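Quiénes somos

El Observatorio Escolar Monadholm es un centro de formación en astronomía y ciencias planetarias dirigido a alumnado de secundaria, docentes y público adulto. Su actividad se reparte entre la sede principal, situada en Faladdale, y la estación de observación de Flelmont, que dispone de 2 cúpulas y un aula de tratamiento de datos.

El centro fue constituido por Modupe Aliyu, actual directora, con el propósito de acercar el estudio de los cuerpos menores del sistema solar a las escuelas de la comarca. La jefatura de estudios corresponde a Kayode Dauda, responsable asimismo del programa de ocultaciones estelares.

En el presente curso figuran matriculados 427 estudiantes, y 119 centros educativos mantienen convenio con la institución. El curso comienza en enero y comprende mecánica orbital, fotometría, espectroscopia básica e historia de la cartografía lunar.

La Biblioteca Uzor, abierta a toda persona inscrita, reúne 1000 volúmenes y una colección de atlas celestes de consulta en sala.
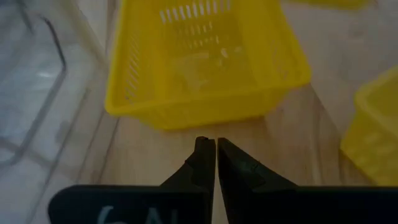 Las sesiones nocturnas de Flelmont requieren reserva previa y quedan supeditadas a las condiciones meteorológicas. La jornada de puertas abiertas se celebra cada 11 de julio, con acceso libre a las cúpulas hasta completar aforo.

Las solicitudes de convenio se presentan en la secretaría de Faladdale, en horario de mañana.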